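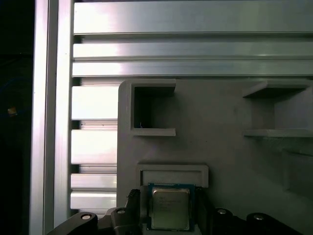
A desktop processor, held upright by its edges.

Report of the visit to the Stelleck materials recovery works, Ostwood
11 Sep 2020

Members of the district waste partnership visited the Stelleck works at Ostwood to see how small electrical goods collected at the household sites are handled after they leave our care. The visit had been put off from the spring. Numbers were kept to 15, and the party was split into two groups for the walk round.

Arrival and introduction

The works stands on the old timber wharf, a short walk from the Ostwood bus stop. Parking on site is limited to staff, and those who came by car used the public car park behind the library. Visitors signed in at the gatehouse, were given high-visibility vests and ear protection, and were asked to leave bags in the canteen.

The site manager gave an opening talk on the history of the company. Stelleck began as a dealer in scrap cable and took over the present building when the sawmill closed. It now receives loads from 300 collection points, including all of ours, and from a number of schools and offices under separate agreements. The partnership's own contract runs until next October, and members asked that the terms on mixed loads be discussed well before that date.

Receiving and sorting

Both groups began in the receiving hall. Cages are weighed on entry and tipped on to a slow belt, where staff take out anything that should not be there. We were told that garden tools, paint tins and bagged household rubbish are the most common finds, and that batteries left inside toys cause the greatest concern. A small fire in the hall two winters ago was traced to one such battery. The hall has since been fitted with heat sensors and a separate bay for suspect items.

Beyond the belt, goods are sorted into streams: kitchen appliances, cables, screens, and computers with their parts. Working items in good order are set aside for the repair room, which passes them to the Myklebust reuse shop on the High Street. Members who had not known of the shop were encouraged to call in on the way home, and several did.

Dismantling

The dismantling benches are on the upper floor, in good daylight. Computers are opened by hand, and memory, processors, drives and power supplies go into separate trays. Circuit boards are graded by eye before being packed for the smelter. The supervisor explained that grading takes months to learn and that the firm prefers to train its own people. A full crate of mixed boards weighs 400 kilograms, and crates leave by road every second week.

Data security was raised by both groups. Drives are logged on arrival, kept in a locked store and shredded on site. A certificate can be issued to any public body that asks for one, though few do. The partnership's office will write to member councils on this point.

The plastics line

The plastics line was not running during the visit because a new Skandska washing unit was being installed. The first group was able to look at it from the walkway. The second group saw a short film in the canteen, which some members found hard to hear over the ventilation.

Discussion

Lunch was provided by the company, and the partnership records its thanks. In the discussion that followed, members made these points:

Signs at the household sites should say clearly that batteries must be removed — at present the notice is below eye level and easily missed.
The small electricals cages at the two northern sites fill too quickly after public holidays, and an extra collection should be costed.
A grant of up to 1,000 pounds may be sought for a display at the reuse shop.
Schools should be offered a shorter version of the tour, subject to the company's agreement.

The company has kindly offered a second visit once the washing unit is in use. Members wishing to attend should inform the partnership office, stating any access needs. The stairs to the upper floor are steep and there is no lift.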